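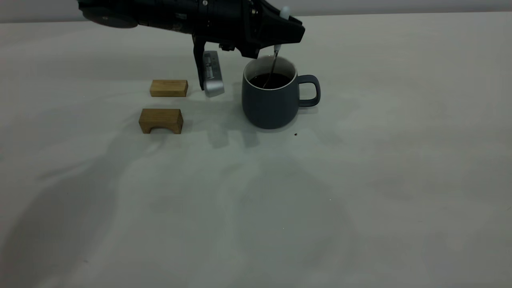
Stirring and Serving: Notes from the Beverage Bench

The March tasting at Stisa will use the same preparation sheet as last year, with two changes agreed by Maiara Prado and Daiane Andrade.

First, stoneware and other ceramic mugs replace the glass cups. Ceramic holds heat longer, and a pale interior makes it easier to judge the color of a dark brew near the rim. Preheat each mug with hot water for one minute and empty it before pouring. Fill volume stays at 175 ml.

Second, stirring is now specified. Use a thin metal spoon, held at a slant, with the bowl kept off the base of the mug. Make seven slow turns, pause, then lift the spoon straight out. Fast stirring brings sediment up and cools the surface, and last year's scores for body varied more than they should have.

Brewing water is drawn in batches of 500 ml and rested for around 6 minutes after boiling. Rinse spoons between samples and dry them with a lint-free cloth.

The revised sheet is filed under Mendonça in the shared folder. Corrections go to Daiane before the sheet is printed.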